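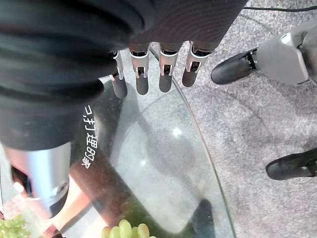 Tendstead Living Room Package

For two-armed humanoids fitted with Vunik hands
Sold and supported by Flatero

Folks who call us nearly always start with the same question, and it's a fair one: can the thing clean up my living room yet? The short answer is "some of it, slowly, and you should be home." The long answer takes up the rest of the page, so get yourself a coffee.

Tendstead is the software and setup package that teaches a humanoid to look after a coffee table. It covers 4 chores at present: moving fruit to a plate or bowl, standing bottles together, clearing light items to one side, and putting small decorations back where you like them. Wiping is planned for November. Vacuuming we leave to the vacuum, which has been good at it for years!
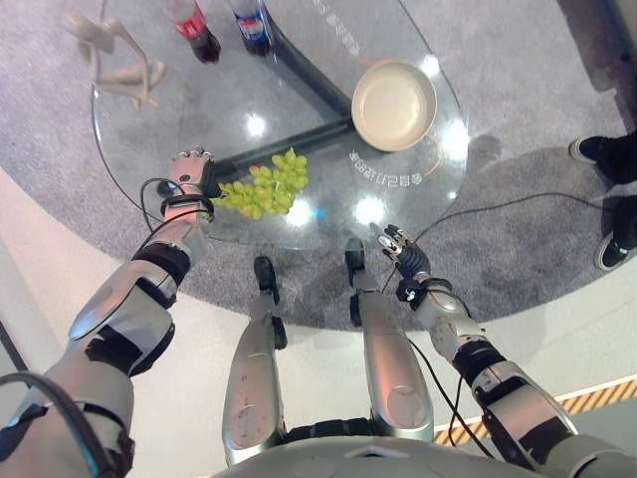 Cathal Ó Néill

I've been looking after the Tendstead chores since the first version, and if you'd told me then how much of my working life would go to grapes, I would have laughed. But a bunch of grapes is a wonderful test. It sags, it rolls, it has a different shape every time you set it down, and squeezing harder is exactly the wrong idea. A hand that can manage grapes has a decent chance with a bag of rolls or a folded napkin (we're still working on the napkin).

Glass tables are the other thing people ask me about. You can see the carpet and the table base right through the top, lights bounce off it, and a robot has to work out where the surface is before it can put anything down gently. For our last round we ran the fruit chore 201 times on glass, and I'd now call it ready for a patient household. I wouldn't leave it alone with your grandmother's crystal.
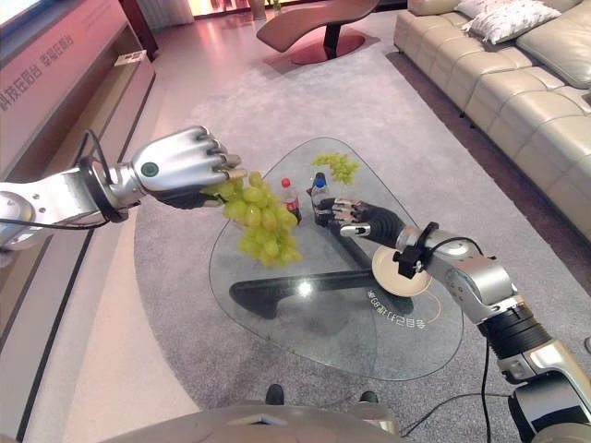
Bottles are easier in some ways, being stiff and upright, though a clear one full of water is harder to judge than a dark one full of cola. I'd also like both hands to share the work more than they do. A person will hold the fruit in one hand and nudge a bottle over with the other without thinking about it, and we're getting closer to that, one update at a time.

What you get

Tendstead software, with the 4 chores listed above
Room setup visit
Virág practice set (soft fruit, bottles and a plate, for the first week)
Phone support on weekdays
14-day return period
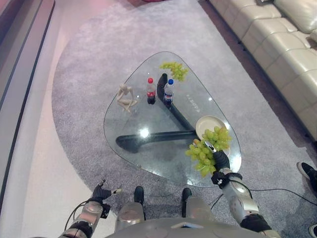 Fruit chore: grapes in the right hand, at the edge of the plate.

Before you order

Please measure the open floor beside your table, because the robot needs room for its feet and its elbows. Low tables suit it best. Keep pets and toddlers in another room during a chore, and have an adult nearby who can press stop.

Shop floors: we do get asked, and for light sorting at a bench the answer is maybe. Write to us with the items you handle and how heavy they are, and Cathal will give you a straight reply, probably a long one.

Page updated 22nd July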